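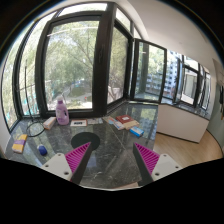

Brodgate showroom to reopen in July with stone repair service

Dukari, the worktop and stone surfaces supplier, will reopen its Brodgate showroom in July after a refit of the ground floor and the workshop behind it. The reopened site will offer a repair and repolishing service for marble, granite and limestone surfaces, including those bought from other suppliers.

The showroom will have 60 full-size slabs on display, up from the small sample tiles shown before. Customers will be able to see each slab upright and in daylight, and to mark out the section they want cut. Dukari says most of the complaints it received at the old showroom came from people who had chosen a stone from a hand-sized sample and then found that the veining in their own slab looked quite different.

The repair service starts on the day the showroom opens. It covers scratches, dull patches, etching from lemon juice, vinegar and wine, chipped edges and failed sealant around sinks. Work on fitted surfaces is done in the customer's home. Loose pieces such as table tops, hearths and shelves can be brought to the workshop.

A home visit to inspect a worktop and give a written quote costs £60, and the fee is taken off the final bill if the work goes ahead. Repolishing a standard run of marble worktop costs £313, including sealing. Small chip repairs start at £169. All prices include VAT. Travel is charged separately for addresses outside Brodgate and Orkeck.

Dukari is bringing the service in after a trial at its Orkeck branch, where customers had been asking for help with surfaces that were sound but had lost their shine. Many had been told by fitters that the whole top would have to be replaced. In most of these cases the stone needed grinding back lightly and polishing again, a job that can usually be finished in one visit.

A spokesperson for Dukari said: "People buy marble because they like the look of it, and then they worry every time someone puts a glass down. It will mark. It is a soft stone and kitchens are busy places. We would like customers to know that before they buy, and to know that the marks can be dealt with later on at a fair price."

The company will also give every new customer a printed care sheet. It advises wiping up acidic spills straight away, using a board for cutting, and cleaning with warm water and a pH-neutral soap. Bathroom sprays, limescale removers and cream cleaners should be kept off marble and limestone altogether. Sealant slows down staining from oil, coffee and the like, but it does not stop acids from dulling a polished finish. Customers who would find this a nuisance are advised to look at granite, or at marble with a honed finish, on which etching shows less.

New stone at Brodgate will be supplied with a range of wall brackets and sink supports made by Baláž. The brackets allow a stone shelf or short breakfast bar to be fitted without legs, provided the wall behind is solid masonry. Dukari's fitters will check the wall during the measuring visit. Stud walls will need extra timber put in first, and this can be quoted for at the same time.

The workshop has a new bridge saw and an edge polisher, both of which use recycled water. Water from cutting passes through a settling tank and is pumped back to the machines. The stone dust collected in the tank is dried and sent away as fill.

Offcuts will be sold from a rack beside the customer entrance. They are suitable for window sills, pastry slabs, chopping areas and small table tops, and can be cut to size and edged while the customer waits if the workshop is free. Larger offcuts can be reserved for 2 weeks with a deposit.

The showroom will open from 9am to 5pm, with no appointment needed to view the slabs. Appointments are needed for design advice and for workshop repairs. There is level access from the car park.

Bookings for home inspections are now open at both branches. Customers are asked to send the length and depth of their worktop, the type of stone if known, and the date it was last sealed.

ENDS

Notes to editors

Dukari supplies, fits and repairs natural stone surfaces for homes and small businesses. It has branches at Brodgate and Orkeck.

The Orkeck branch will keep its present opening hours during the refit. Orders already placed through Brodgate are not affected.

Slab samples and a price list are available from the Dukari press office on request.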